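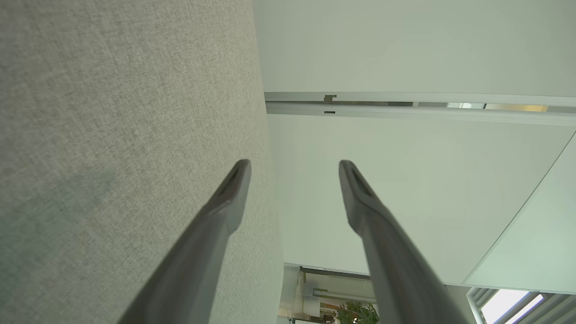

Trevstead, le 7 avril 2024

Ticket : panneau en tissu gris, le long du rail
Ouvert par : Isamu Arai
Priorité : haute selon moi, basse selon tous les autres
État : en attente de pièce

Le panneau en tissu ne glisse plus. Il part bien, parcourt 19 cm avec une certaine dignité, puis s'arrête net. Si j'insiste, il se met de travers et je dois le ramener à la main en lui parlant gentiment. Tissu gris clair chiné, rail en métal argenté, modèle Fledcombe, monté en mai dernier.

Déjà essayé :
- aspirateur dans le rail, petit embout : deux miettes et un trombone, aucun changement ;
- chiffon humide, puis chiffon sec : rail très propre, panneau toujours immobile ;
- spray silicone : le panneau s'arrête au même endroit, mais en silence.

Réponse de Lertchai Duangkaew, support Nishimura

Bonjour, merci. Le bord du tissu me paraît net, je ne chercherais pas de ce côté-là. Pouvez-vous décrocher le panneau et compter les chariots qui coulissent dans la gorge ? Il en faut 4. Et plus de silicone, s'il vous plaît, la notice le déconseille page 10.

Réponse d'Isamu Arai

Page 10, donc juste après la garantie, là où tout le monde a cessé de lire. Panneau décroché. Je compte trois chariots entiers et un quatrième qui a perdu une roulette. La roulette reste introuvable. J'ai regardé sous le meuble, dans le sac de l'aspirateur (je ne recommande pas) et dans mes chaussures.

Réponse de Lertchai Duangkaew

C'est bien la panne : le chariot bascule et se coince au raccord des deux longueurs de rail. Je vous envoie un sachet de rechange depuis le dépôt de Trolluscombe. En attendant, retirez le chariot abîmé et laissez le panneau sur les trois autres, sans forcer.

Réponse d'Isamu Arai

Fait. Il coulisse jusqu'au bout, en penchant un peu, comme quelqu'un qui rentre tard. Je laisse le ticket ouvert jusqu'à l'arrivée du sachet. Faut-il remonter le chariot neuf côté mur ou côté fenêtre ?

Réponse de Lertchai Duangkaew

Côté mur, roulettes vers le haut.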